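Sirkix Two-Arm Bench System: Demonstration Days at Jerncombe

Home > Equipment > Benchtop Automation > Sirkix Two-Arm

Price: on application
Availability: built to order, 15 weeks
Demonstrations: Thursdays, by booking

We've been supplying benchtop equipment from our Jerncombe showroom for a good while now, and if there's one thing our customers have taught us, it's that a brochure only gets you so far. You want to stand beside the thing, hear how loud it is, and see what it makes of a job that looks a bit like your own. So that's how we sell the Sirkix. Come in on a Thursday, have a cuppa with us and spend the morning at the bench.

What you're looking at

The Sirkix is a pair of arms with a five-fingered hand on each, supplied with its controller, cabling and the Telico teaching software. It's meant for fiddly, everyday handling: lids, latches, switches, drawers and packets, the sort of work where a simple two-jaw gripper tends to run out of ideas. The arms can work together or you can park one and run the other, and plenty of our visitors end up doing exactly that once they see how much a single hand can manage.

Specifications

Arms: 2, independently controlled
Hands: five-fingered, left and right
Recommended bench depth: 900 mm
Controller supply: standard single-phase
Teaching software: Telico, one seat included
Catalogue number: 332

What happens on the day

Doors open at 9.30 and we like to start slowly, with a walk around the bench and a chat about safe distances while the arms are powered down. After that one of our team runs through a few set tasks. Some are quick and some take a bit of patience, and we'd much sooner you saw both. We generally begin with household items (they're cheap, everybody knows how they're meant to behave, and you can judge the result for yourself without any special training).

Pressing on a lid is a favourite. It sounds like nothing at all, but the finger has to arrive in the right spot, at a sensible angle, with the rest of the hand tucked out of the way, and people do tend to lean in and go quiet while they watch!
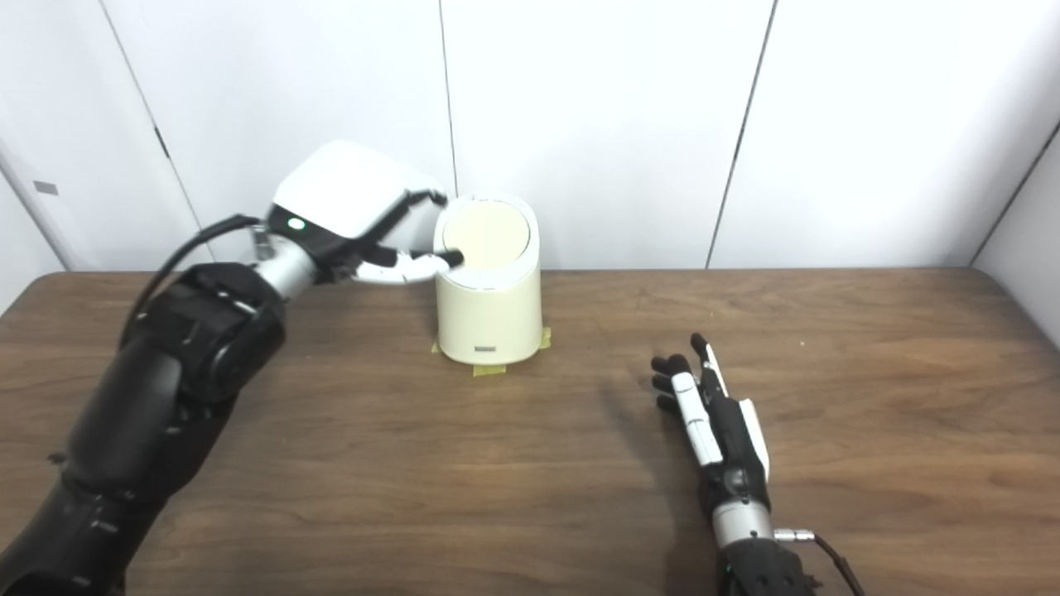 One finger on the bin lid, second hand resting on the bench.

For the set tasks we tape the item to the benchtop, and we'd suggest you do the same in your first weeks at home. Ordinary masking tape is fine. Once you're comfortable you can move on to a proper fixture, and the Shirazi clamp kit (sold separately) fits most small containers without marking them.

After morning tea it's your turn. You're very welcome to bring your own items along, provided they're dry, unbreakable and will sit comfortably on a desk. Pop them in a box with your business name on the lid and let us know when you book, so we can set aside enough time. We can't promise every item will work on the first go, but we'll have a proper try and tell you what we think.

Getting here and booking

Parking is behind the building, and the showroom is on the ground floor with level access from the car park. Closed shoes, please, and long hair tied back. Sessions are kept small so everyone gets a decent spot at the bench, and they're free, with no obligation to buy.

To book, use the enquiry form on this page and choose "Sirkix demonstration" from the menu. There are no sessions in August while the showroom floor is being redone.

Related items: Shirazi clamp kit | Telico extra seat licence | Replacement fingertip set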